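Is anyone else not buying the soft landing talk?

rteoh_80
Posted in Economy & Markets, 11 replies

So the September jobs number came in better than everybody on here was guessing, and my brother-in-law is already telling me the slowdown is over. I don't see it. I do the books for two small shops and both of them are ordering less than they did in spring. Freight quotes from Cruzado keep dropping too, and they don't cut prices when trucks are full!

Also, look at who is hiring. Take out health care and local government and there isn't much left. I'd call that a pretty thin recovery.
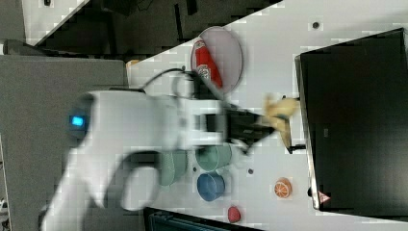

And before someone brings up wages – yes, mine went up. So did my rent, my car insurance and the kids' lunches. I've got maybe 3 percent more coming in and it's gone by the 20th.

Rohani Teoh

braka_bill
Freight is a terrible signal right now. Everyone bought trucks a couple of years back and there are too many of them on the road. Rates can fall with demand perfectly fine.

arnelb
Going to disagree with Rohani, sorry. I'm in Sirura and we can't find people. Our plant has had openings up since early summer, up to 80 at one point, and these are decent jobs with a schedule you can live with. If that's a slowdown I'd hate to see a boom.
- Arnel Buenaventura

rteoh_80
Arnel, are those openings real though? Zusero had listings up all last year and my cousin applied to three of them and never got so much as an email.

arnelb
Ours are real, I sit in on the interviews lol. Can't speak for Zusero.

dimestore
You're both describing your own street. Sirura has one big employer doing well, Rohani has two shops doing badly. Wait for the revisions. The last jobs number got knocked down a month later and the thread where we all argued over it was already dead.

braka_bill
^ this. Also I'd watch hours worked before headcount. Bosses trim the overtime first.

rteoh_80
OK, hours is a fair point, one of my shops did exactly that in August. Does anybody have a link to the state breakdown? I can only find the national one.

dimestore
It's on the labor department page under regional, second tab. Loads slow, give it a minute.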